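Against the obstacle course: what a student arm contest should measure

2019-03-19

The rules for the Stikbridge schools contest will be settled by August, and the draft in circulation asks for more of everything. More objects, more colours, a moving belt, a time bonus. I have helped with the two-arm bench at the Boonchu evening club for long enough to think this is the wrong direction, and I would like to argue for a dull task instead.

The dull task is a cup and a plate. The cup starts on the table and has to finish on the plate. No stack, no sorting, no belt. Both arms are live, and the program must decide which one goes.

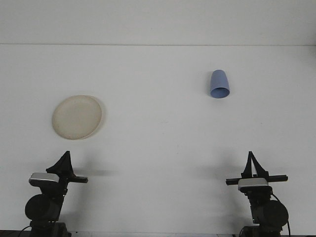 The objection, put to me by Jelle Wuyts, is that a task this small can be solved by typing in joint angles until it works. He is right if the cup always starts in the same place. It should not. Our club logged 579 attempts over one term, with the start position drawn at random and the cup sometimes upright, sometimes on its side. A fixed list of angles fails at once under that rule. Students then have to deal with camera calibration, grip width and the order of moves, and those are the subjects the contest says it wants taught.

A cup on its side is a much harder object than it looks. It tapers, so it can roll in an arc when nudged, and a gripper closing across the wide end meets a different diameter from one closing near the base. Prapai Limsakul's group spent four weeks on that alone. Their first 56 runs used one grip height for every case. Once they made the height depend on which way the mouth was facing, their code became shorter, and they could explain it to the other groups without notes.

Scoring is the second problem. The draft awards points for speed, which rewards the group with the least caution and the most spare parts. I would score the final state only, and state it in words a twelve-year-old can check: is the cup on the plate, is any part of it touching the table, are both grippers clear. Whether it must also stand upright is a separate question, and I would make that a separate mark.

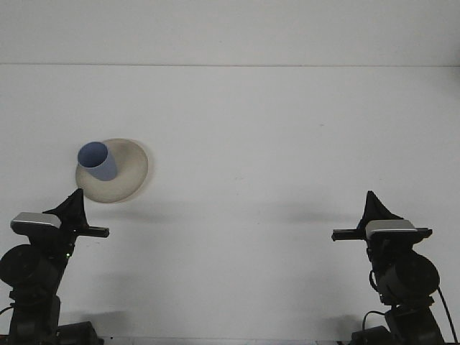 Mayuree Sitthichai has suggested a partial mark for a cup that ends up on the plate but off centre. I would not give one. The plate has a rim, and inside the rim is a definition anybody can apply. Once judges start measuring distance from the middle, they need a ruler, a tolerance and an appeals process, and the morning is gone.

Cost also counts. The belt in the draft is a Mustel unit, and a school without one cannot practise. Every school has a cup.

I accept that the dull task makes poor viewing for parents. The Gulura event had a belt and drew a good crowd. It also had 428 scored runs, and the organisers could not say afterwards which faults were in the students' programs and which were in the belt. If the draft must keep a showpiece, put it in the afternoon and leave it unscored.

Comments on the draft go to Chaiwat Inthanon.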